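We use cookies to remember your unit settings (cups or grams). By staying on this page you accept our cookie policy.

How to Make Lemon Sherbet Without an Ice Cream Machine

Sherbet sits between sorbet and ice cream. It contains dairy, but far less fat, and it freezes harder. The method below uses a shallow metal pan and a fork. Yield is one quart.

Ingredients

2 cups whole milk
1 cup granulated sugar
1/2 cup fresh lemon juice, strained
Zest of 3 lemons
2 tablespoons light corn syrup
Pinch of salt

Prepare the base

Rub the zest into the sugar with your fingers until the sugar is damp and yellow. Put the sugar in a saucepan with 1 cup of the milk, the corn syrup and the salt. Heat on low, stirring, until the sugar dissolves. Do not let it boil. Take the pan off the heat and add the remaining milk.

Strain the mixture into a bowl, cover it and refrigerate for 4 hours. The base must be fully cold before the juice goes in. Warm milk and lemon juice will separate into visible curds. Cold milk thickens slightly, and that is expected.

Whisk in the juice in a thin stream.

Freeze and break up

Pour the base into a metal pan to a depth of one inch. A 9-by-13 pan works. Glass and ceramic also work but add close to an hour to the first freeze. Set the pan flat on the freezer floor, uncovered.

After 90 minutes, scrape the frozen edges into the center with a fork and mash any lumps. Repeat every 30 minutes until the mixture is stiff throughout, usually four rounds. Skipping a round gives larger crystals – the sherbet is still edible, but closer to granita.

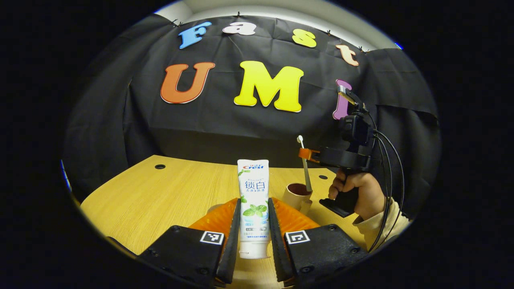

A reader in Ocampo wrote that her batch stayed slushy after six rounds, and she wanted to know if the corn syrup was to blame. She had doubled it to get a softer scoop. Sugar and syrup both lower the freezing point, so a doubled amount will keep a home freezer from setting the mix. Hold to 2 tablespoons. If a batch is already too soft, melt it in the refrigerator, whisk in 1/2 cup of cold milk and start the freeze again.

For a smoother texture, run the stiff sherbet in a food processor for 20 seconds, in two batches. Chill the bowl and blade first. Return it to the freezer at once.

Store and serve

Pack into a lidded container and press parchment onto the surface. Keep at 0°F and use within two weeks. Move the container to the refrigerator 15 minutes before serving.

Lime juice can replace the lemon in equal measure. Orange juice is sweeter – cut the sugar to 3/4 cup.

Recent posts
Fixing Grainy Custard
Gustton Loaf Pans: Sizes and Volumes
Poached Pears in Black Tea
How Long Does Whipped Cream Keep?
Rice Pudding on the Stovetop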